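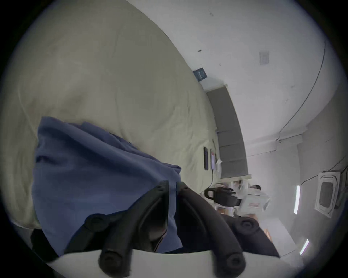

Nulero is a word list of household textile terms in Hungarian and English, put together for translators who work on store catalogs, care labels and rental listings. It holds 1,762 entries. Each entry gives a headword, a part of speech, one or more translations and a short usage note. The notes matter most where everyday English is loose. A large wrinkled piece of cream or beige fabric with a crumpled blue cloth lying on it could be written up as a sheet or as a blanket, and Hungarian wants the translator to pick one. Entries of this kind carry the tag AMBIG.

Files

terms.tsv – the full list, one entry per line, UTF-8
notes.tsv – usage notes, joined to terms.tsv by entry number
sources.txt – short names of the catalogs consulted

Where the entries come from

Judit Szilágyi collected the first 3,000 candidate terms from old Dredwood and Siddiqui mail-order catalogs. Duplicates, brand names and plain color words were then removed. Spelling follows the catalogs except where two of them disagreed, in which case the more recent one was used.

Known problems

Curtain terms are thin. Net curtains and sheers share one entry and should be split.
Sizes are given in centimeters only.
In 20 entries the part of speech is blank. These are mostly set phrases from care labels.
Entries tagged OLD are no longer in common use – do not put them in new copy without checking.

Version 2 was released on January 11, 2019. Entry numbers changed from version 1, so older notes files will not line up. The next update is planned for March and will cover table linen.

Corrections go to the Drodis tracker. Please give the entry number and a sentence showing the word in use.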